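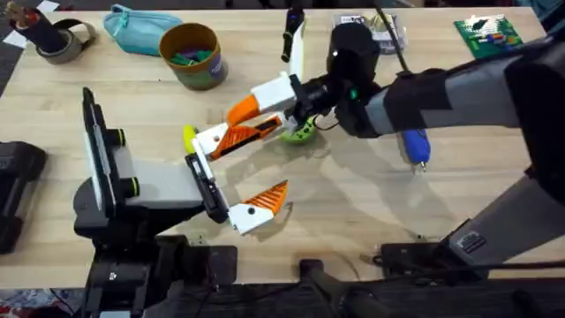 The two arms on the club table, grippers nearly meeting in the middle.

We were back in the lab on Monday, January 20, 2025, for the first session after the break. I joined the club in September and until now I had mostly done wiring, so it was good to get time on the arms themselves.

Our project is a handover. The left arm picks up a small part, carries it to the center of the table, and the right arm takes it and puts it in a bin. We call the setup Skornuvitz, a name that was picked before I joined and that I still can't spell without checking.

Fatemeh Rezaei wrote the calibration script over the break. It brings the fingertips close together over the wood and we correct the offset by hand. The first try was 6 mm off, and after an evening of small changes we got it down to 2 mm. I think the rest is play in the orange fingers - they bend more than the old ones did.

After that we ran the handover 50 times at low speed. Most of the drops came from the right gripper closing too early. I added a short wait before it closes and will test that next week.

Still to do:
- tie back the long black cable
- clear the far side of the table, tape and pouch included
- print a spare set of fingers
- move the log files off the lab computer

Contact | © 2025 | Back to top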